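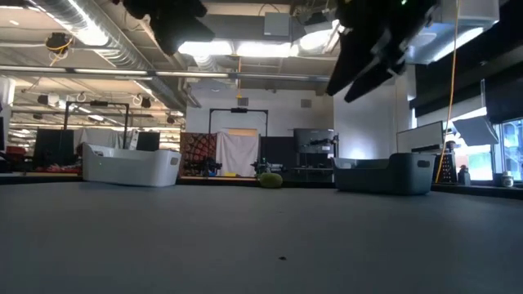 The Udateo sorting policy scores well on the held-out set and badly on the table, and the gap is nearly all in one kind of episode. The task is to pick up an object and put it in the bin named in the instruction. When the object starts well inside the grey table top, both arms behave. When it starts at the far edge between the white bin and the dark one, as the yellow-green object does, and nearer to the dark bin, the policy tends to choose the wrong bin or reach short. I need to know whether this is a fault in the training data, in the cropping, or in the policy itself before we write up the result.

Ticket 1198
Project: Udateo
Opened by: Angus Ellery
Component: evaluation, fixed camera input
Priority: normal
Status: closed, fix merged

What I expected
Success on far-edge starts should be a little lower than on centre starts. The arms have to reach further, but the demonstrations cover it.

What I got
Out of 12 far-edge trials the policy finished 3. The failures split into two sorts. In one, the gripper closes in front of the object and comes up with nothing. In the other, the grasp is fine but the object goes into the nearer bin whatever the instruction says.

Steps to reproduce
Load the January checkpoint. Set both bins near the far edge, well apart. Put the object between them, nearer one than the other. Ask for the bin that is further away. Run with the default crop.

Log

Entry 1. Checked the calibration of the fixed camera against the table. No drift. Reran two of the failed starts with the same result, so it is repeatable.

Entry 2. Swapped the left and right bins. The wrong choice followed the distance and had nothing to do with colour. If the object is nearer the white bin it goes in the white bin. That rules out my first guess, that the policy had learned to prefer the dark one.

Entry 3. Went through the training set, all 3352 episodes, and sorted them by start position. Far-edge starts are there in fair numbers. In almost all of them the operator was told to use the nearer bin. The instruction generator picked the target after the object was placed and had a leftover setting from the Lenz runs that favoured short moves. So the policy could ignore the words for these starts and still match the data. That accounts for the wrong bin but does not account for the short reach.

Entry 4. Looked at what the policy is given as input. The default crop takes a strip off the top to get rid of the ceiling lights. With the bins this far back it takes the upper part of the gripper as well. Turned the crop off and the short reaches stopped. Wrong-bin errors stayed as they were, which fits entry 3.

Entry 5. Tried masking the lights instead of cropping, using the mask tool in Gronder. Reach is as good as with no crop. Leaving it like this.

Entry 6. Fixed the generator so the target bin is drawn before the object is placed, with equal odds. Collected a fresh batch of far-edge episodes and fine-tuned on them. Repeated the same 12 starts and all of them finished. Also repeated the centre starts, no change.

Resolution
Two separate causes, a biased instruction generator and an over-tight crop. Both changes are merged. The old far-edge figure should not be quoted in the paper without a note on the generator. I have put both figures in the results table, with the crop setting in its own column.

Still open
The Nonov baseline was trained on the same episodes and will need retraining before the comparison is fair. I will raise that as a new ticket.

Closed May 27, 2020, A. Ellery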